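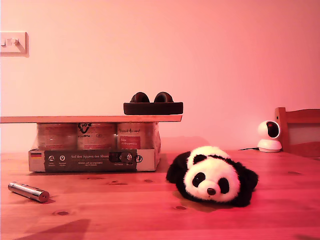 *Cans on the table, Thursday, April 5, 2001*

Day 16 of the flu trial and I'm still not dead. Quick one tonight, got to be up for the early bus.

So. For those who missed the last post, I signed up for the Rostton clinic study in November, forgot all about it, then they rang. It's a nasal spray vaccine, one puff each side. 213 of us on the list apparently, half on the real stuff and half on salt water. No idea which I got. Nose ran for two days, but my nose always runs.

Third blood test this morning. Waited ages. Nurse couldn't find the vein, tried the left arm, gave up, went right. Bruise the size of a jam lid. Cathal Nic Giolla was in the next chair and went completly grey when he saw the needle, had to lie down with his feet on a box of leaflets. He's fine. He wants it known that he hadn't had breakfast.

Things people have emailed to ask:

- Yes it's paid. Not much. Bus fare plus a bit.
- No, you can't catch flu off me. I did ask.
- Yes you can drop out whenever you like. 18 have already, mostly the diary I think.

The diary!! Temperature morning and night, every sneeze, every headache. I missed Sunday and had to own up to it. They were nice about it but wrote somthing down.

Next visit is day 24, then a gap, then the long questionaire. Will post if anything happens. Sore arm, bed.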